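Condach Site Users Group
Minutes of the meeting held Wednesday, November 24, 2021

Chair: Ruben Wouters
Minutes: Jolien Dewulf
Apologies: Bakker (facilities contractor)

1. Previous minutes
Approved with one correction. Under item 4, "Wuvach entrance" should read "Monport entrance".

2. Heating, east wing
The contractor's written report was taken as read. The circulation pump on loop 2 was replaced and the loop rebalanced. Two radiators on the upper corridor remain below set point. Bakker to bleed both and report readings by email. The night setback stays as it is until those readings are in.

3. Water meter
The meter read 3338 at the last inspection. The supplier's invoice uses an estimated reading that is higher. J. Dewulf to submit the actual figure and request a revised invoice. Payment is on hold until then.

4. Room finishes
Discussion of wall coverings. The patterned papers are to be kept where sound - R. Wouters noted that matching rolls are hard to obtain. Damaged lengths in the stairwell will be painted over in off-white.

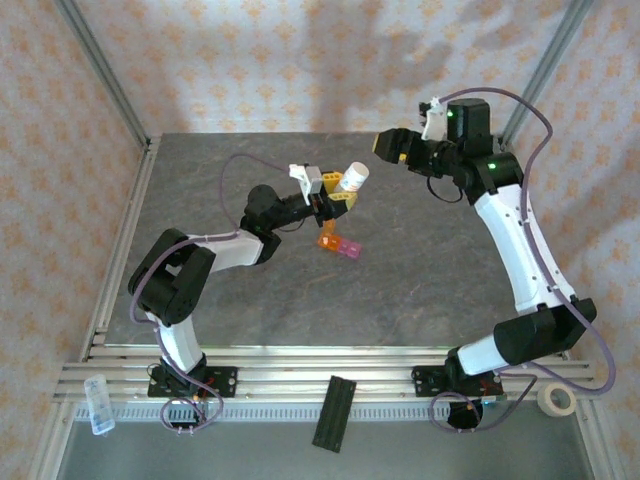 Fig. 1. Orange diamond-and-flower paper, with gray veined tabletop.

The stairwell work is estimated at roughly 2000 euros including preparation. Agreed in principle, subject to a second quote from Wuvach. No work to start before the quote has been circulated.

5. Bicycle storage
The Monport entrance rack is full on most mornings. Proposal to move the recycling containers to the rear wall and extend the rack into that space. Fire access has to be checked first. R. Wouters to measure the clearance and send a sketch.

6. Any other business
Key cards issued before May will stop working when the door controller is updated. Holders should exchange them at the front desk. The old cards must be handed in.

Next meeting: date to be circulated by J. Dewulf.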